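Learning to love the night train

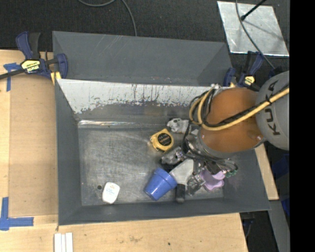
My sister read a draft of this and told me I was romanticizing a mode of travel in which you sleep in your clothes next to a stranger's cheese. She has a point about the cheese. But I came home from Zuruvura in February with my head so full of trains that I have to put it somewhere, and this blog is where things go!

I had never taken a sleeper before. I grew up in a family that drove everywhere, and when we didn't drive we flew, and a train was something you waited for at a crossing with the radio on. Then last fall I looked up how to get from Brarnimley to Zuruvura without changing planes twice, and there it was: one train, leaving at 9:40 in the evening, 67 dollars for a bunk in a four-berth compartment. I booked it before I'd even thought about whether I could sleep on one.

So, could I? Sort of. The first hour I was far too excited. I had the lower bunk on the window side and I lay there with the blind up a few inches, watching the backs of things go by. You see so many backs of things from a train — loading docks, vegetable gardens, a swimming pool with its cover on, somebody's kitchen with the light still burning. Towns show a road their front doors and they show the railroad their laundry lines, and I could look at laundry lines all night.

After that I did drift off, and woke up at Cirkness, where the train stops for 40 minutes. I don't know why it stops for 40 minutes. There was a lot of clanking and one big shove that knocked my water bottle off the little shelf, and then a very deep quiet. I put my shoes on and went out to the platform in my coat. It was 2:15 in the morning and the snack window was open! I bought a cup of tea with too much sugar in it and a roll with a slice of egg in the middle, and I stood there under the clock eating it and felt like I was getting away with something. Five or six other people were doing the same thing and we all nodded at each other in a very serious way.

The stretch after Cirkness is the one I'd go back for. The line climbs more than 2,000 feet before morning, and you can feel it, because the whole rhythm changes. Down on the flat it's a quick steady clatter. On the climb it gets slow and heavy, with long squeals on the curves, and your body slides a little toward your feet and then a little toward your head. I slept better through that part than I've slept in most hotels. When I woke up again there was snow right up to the rails and a pale blue light coming in under the blind, and the attendant was going down the corridor knocking on doors with coffee.

A few practical things, for anyone who's tempted:

Take the lower bunk if you're tall or if you get up at night. The ladder is fine going up and pretty mean coming down in socks.

Bring your own small towel. There's a sink, there's soap, there's nothing whatsoever to dry your face on.

Pack a little bag with everything you'll want after dark and keep it at the end of the bed. I had my toothbrush at the bottom of my suitcase, under the bunk, behind somebody else's suitcase, so my teeth waited until breakfast.

Eat before you board. The dining car closed at ten, twenty minutes after we pulled out, and the line was already down the corridor. (On the way back I stopped at Dumitrescu, the bakery across from the station in Zuruvura, and got two of the flat cheese pastries and a poppy seed thing. So yes, I was the stranger with the cheese that time.)

Earplugs, I'd say bring them and then try going without. I put mine in for the first hour and took them out again once I noticed I was missing all the good noises.

I've been looking at maps ever since. There's a summer route out of Brarnimley that goes the other direction, down to the coast, and it gets in at 6:30 with the sun coming up on the ocean side. You'd want the right-hand bunks for that one. I've already asked for the time off, and my sister says she might come if she can have the bottom bunk and I leave the pastries at home.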